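Search products, guides and more
Search

Drokby Shallow Tray, yellow
Kitchen and pantry storage

The Drokby is a plastic tray. I want to get that out of the way first, as the listing from Wavilance goes on for quite a while about "snack stations" and "the calm pantry" before it gets to the part where you learn it's a rectangle with rounded corners and a rim. We stock it because people kept asking for one. I was against the idea for most of a year and I'm still only partly converted.

We sell it one at a time or as a pair. It comes in yellow only. Wavilance told us in February that a white one was on its way, and we've heard nothing since, so please don't hold off ordering on our account.

What it's for

Holding fruit and packets on a bench, a table or a wide shelf. It's shallow, so you can see what's in it, and that is most of the argument for buying one. Deep bins hide things. I've pulled some awful lemons out of deep bins.

The maker also suggests it for craft supplies, bathroom bits, dog leads and "the office". Fine. Any tray will do those jobs and you may already have one in a cupboard. Have a look before you spend your money here.

What the maker says, and what we think

"Keeps produce fresher for longer." We wouldn't repeat this one. There are no vents and no liner. Fruit left out at room temperature will go at whatever speed it was going to go, in this or in a cereal bowl. We asked Wavilance what the claim was based on and were sent the brochure again.

"Fits every shelf." No. Measure yours. It's too long for the narrow pull-out pantries you get in newer flats, and we've had several come back for that reason alone.

"Dishwasher safe." Top rack, and we'd skip the heated dry. Hye-jin Maeng in our returns room ran one through at home for 17 washes and found the colour held up but the base had picked up a slight bow. It still sat well enough on the bench. She now washes it by hand in the sink.

"Stackable." Empty, yes. Full, you'd be resting one tray on top of your avocados, and I can't recommend it.

"Easy-grip rim." The rim is thick and you can get your fingers under it. I have no complaint there. It's the best part of the thing, and the reason I'd pick this over the cheaper Vodilis, whose edge is thin enough to dig into your hand when the tray is loaded.

How much goes in

More than I thought, though you have to be a bit fussy about the order. Heavy round fruit goes in the corners first so it can't roll. Grapes go in a bunch along the front where they won't get leaned on. A bag of chips goes last, on the slant, and it'll cover a fair bit of whatever is under it. If you put the bag in flat and early you lose half the tray and end up with crumbs.

With red fruit down the left, a green apple in the front corner, grapes along the front and a Doritos bag across the upper part, it's about as full as I'd want it.
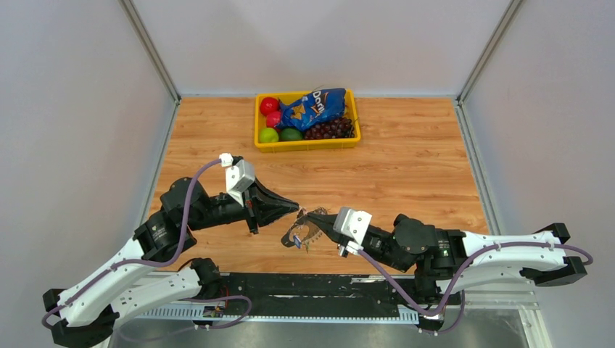
Compared with the others we carry

Vodilis open tray: lighter and cheaper, with a thin edge. All right if it's going to sit in one spot and never be picked up.

Wang wire basket: better airflow, and I'd choose it for onions and potatoes. Soft fruit gets marked by the wire. Small packets tip over in it.

Drokby: easiest to wipe out, easiest to carry, a bit dear for what it is.

Price and postage

One tray is $22. The pair is not much of a saving, so only get two if you want two. Postage is free on orders over $200, and I'd ask you not to buy trays to reach that.

Item number 2472. Orders in by noon Thursday go out before the weekend.

Returns

Bring it back clean and uncracked and we'll refund it. Scratches on the base are fine. We expect those.

Was this page helpful? 17 people said yes
Share (22)

Comments (4)

pantry_moth
Bought the yellow one for the kids' after-school stuff. It does the job. Agree about the stacking, I tried it once and squashed a mandarin.

Glenys R
Any word on the white? The yellow is very yellow. My kitchen is mostly grey and it's the first thing you see when you walk in.

Reply from the shop
Nothing yet, Glenys. If it turns up we'll put it on this page.

tomm0
Dear for a bit of plastic. Had the Vodilis for ages and the edge has never bothered me, but then I don't move it. Would be handy if you put the actual measurements up instead of telling us to measure the shelf.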